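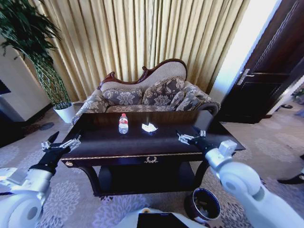
A coffee table is a low table placed in front of a sofa, used for drinks, reading matter and small personal items. In period-style sitting rooms it is often made of dark wood with a glossy finish, curved legs and a lower shelf, and may carry gilt trim or ornamental metal fittings on the apron, the panel below the top.

Use and clearing

Because it is within reach of the seats, the table tends to collect used tissues, paper napkins and drinks bottles. Clearing is normally done before wiping, as grit and crumbs dragged under a cloth can scratch lacquer. A small wastebasket is commonly stood on the floor close to the legs, so that paper can be dropped in directly. 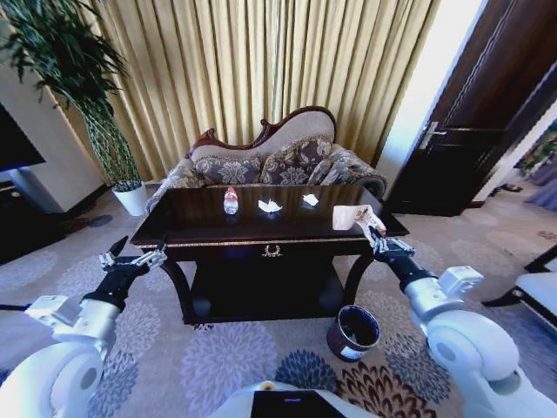

Stained napkins are usually lifted by a corner, which keeps the soiled part off the hand and the tabletop. Plastic bottles are emptied and put out separately where recycling is collected.

Care

Gloss finishes show fingerprints and water rings readily. Gráinne Brennan, in a household guide published by Mac Mathúna, advises a soft, barely damp cloth followed by a dry one, with polish applied no more than 6 times a year. Gilt trim is dusted dry, as rubbing with polish may wear it away.

See also: Console table; Sofa; Wastebasket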